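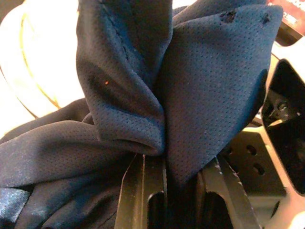

Navy mesh knit, pinholes in diagonal rows

Washing perforated polyester jerseys: odor comes back within minutes of wearing

Buvik
I have several navy mesh shirts for running. They smell neutral out of the dryer and sour again as soon as I warm up. Current routine: cold wash, normal cycle, full cap of liquid detergent, fabric softener, low tumble. The washer is a front loader and the water here is hard, 300 ppm by the test strip. I tried doubling the detergent for a month with no change. Is the fabric finished, or is there a residue I can strip out? I would also like to avoid snags, as one shirt already has a pulled loop near the side seam.

3 replies

Lamville
Stop the softener first. It leaves a film on polyester that holds body oil, and in a knit with holes the film also builds up around the edge of each hole. Extra detergent in hard water makes the residue worse when the rinse can't clear it.

To strip: fill a tub with warm water, 10 gallons if you are doing the whole set, and dissolve oxygen bleach at the dose on the package for soaking. Check the care label for a bleach warning before you start. Leave the shirts in for up to six hours, then run them through a warm wash with half your usual detergent and an extra rinse. Repeat once if the smell survives. After that, wash inside out on warm with a water softening powder in the drum. Line dry.

For snags, zip everything else in the load and put the jerseys in a laundry bag. Don't cut the pulled loop. Work it through to the back with a blunt needle and stretch the cloth sideways until it lies flat.

Jakubowski
vinegar in the rinse. works for me, 2,000 miles on the same two shirts

Dritano
Agree with Lamville on the softener. Two additions. Vinegar should never go in the same load as chlorine bleach, and frequent use can be hard on rubber door seals. Also check your spin speed. Mine was set low for delicates and the shirts came out holding a lot of rinse water, so they sat damp for hours. Raising it one step fixed the drying time, and I saw no damage to the mesh.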